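Minutes of the cable insertion review, Atside project

Present: method group, evaluation group, two guests from Ziva.

1. Minutes of the last meeting
Accepted with one correction. "Solved" in item 3 now reads "attempted."

2. The setup
The task is to put a network cable into a switch using the arm. The evaluation group asked again whether one rack and one cable color can support the word "general" in the draft title. The method group said the title could change. It was asked to change it.

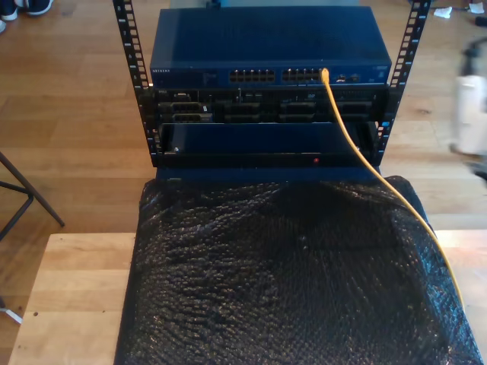

Reading time: 2 minutes

The rack stands on bubble wrap on the table, and the evaluation group wanted to know how far it shifts when the plug pushes on a port. It hasn't been measured. Until it is, a miss could be the policy or it could be the rack, and the draft blames lighting for most of them.

3. Calibration
The draft says the base pose is "known." The method group explained that it is measured at the start of a session and then trusted. 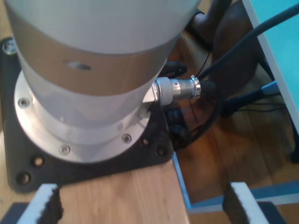
One guest said Ziva had lost a month of results that way on another arm. The group agreed to measure before and after each block of trials and to report both values, even when they disagree.

4. Results
The draft claims a gain over the Priedītis baseline from 315 trials. Only 35 of those were run with the baseline, all on one afternoon, by the people who wrote the new method. The evaluation group does not accept this as a comparison. The method group thinks the gain will hold up. No vote was taken. 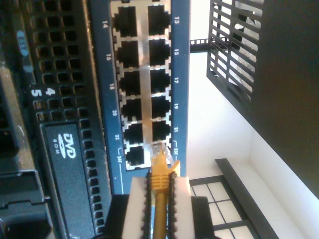 Fletov, October 2021

Discussion turned to what counts as a success. At present the operator decides by looking. A plug held over port 23 can look seated from the wrist view when it is not, and the clip can't be heard on the recording. A link light or a pull test was proposed. The method group objected that a pull test will slow things down. Noted.

It was also asked why the low ports are reported together with the rest.

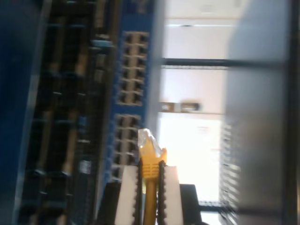

Averaging over ports hides where the method fails, and the per-port table was dropped from the draft to save space. It goes back in. If the page limit is a problem, the paragraph on future work can go.

5. Actions
Method group: new title, rack shift measurement, per-port table.
Evaluation group: rerun the baseline with 4 operators who have not seen the draft.
Submission is put off to December. The method group asked that its disagreement with this be recorded.

Contact the project office | © Atside | Back to top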